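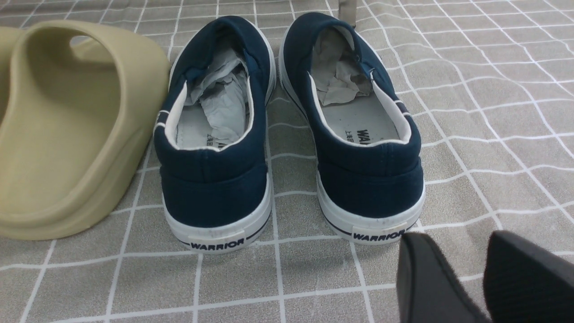

30 January 2026
Reading time: 4 min
Print | E-mail this entry

Woke at 5.50. Left heel stiff on the first few steps, gone by the time the kettle had boiled. Pain on rising: two out of ten. Same as yesterday, one point down on Monday. I am keeping the scale as Marijke Groen set it, where ten is unable to put the foot down, so the low numbers mean less than they look.

Calf stretches before breakfast, against the kitchen worktop, knee straight and then knee bent. The bent version reaches the lower part of the muscle and is the one I skip when I'm late. Did both. Heel raises off the bottom stair afterwards, slow on the way down. The right side is plainly stronger and I have to stop it taking the load.

Walked to Zadham by the canal instead of the road. The road is shorter but slopes towards the gutter for most of its length, and on a sloping surface the left foot rolls inwards. The towpath is level apart from the last 300 metres before the lock, where the surface has been patched with coarse stone. Pain started there and stopped again on the tarmac. I have marked it on the map. If it happens at the same point on three walks I'll cross at the footbridge and come in past the Vermeulen yard.
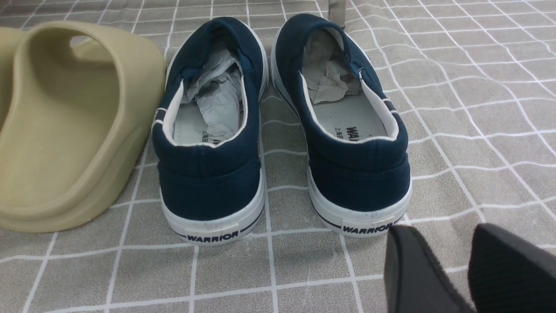
Navy slip-ons, paper in the toe of the left.

Footwear: I have been treating shoes as one variable when there are at least three, namely heel height, stiffness through the middle, and how firmly the back holds. A slip-on has nothing to adjust, so fit at the heel depends entirely on the size being right. I am a 39 on the left and slightly under on the right. The usual advice is to fit the larger foot and pad the other, and I have half a sheet of felt from the last attempt.

Tried the Ludent insoles again, 4 hours at the desk and the walk home. Arch too high, or too far forward. There was a pressure line under the foot when I took them out. They go back in the drawer until I have asked about trimming them.

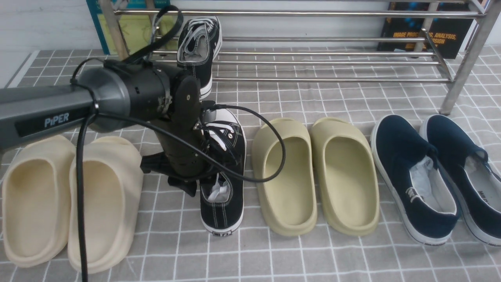
Low-top canvas, black with white laces.

Laces at least allow the pressure over the top of the foot to be changed. Marijke's suggestion is to leave the bottom eyelets slack and take up the tension higher, which keeps the heel back without pinching the toes. To be tested on the same route and at the same pace, otherwise the comparison is worthless.

Evening: rolled the foot on a frozen bottle for 7 minutes. Pain at rest nil. Rain forecast for tomorrow, so the towpath may be soft. Appointment moved to Thursday, bring the map.

Print | E-mail this entry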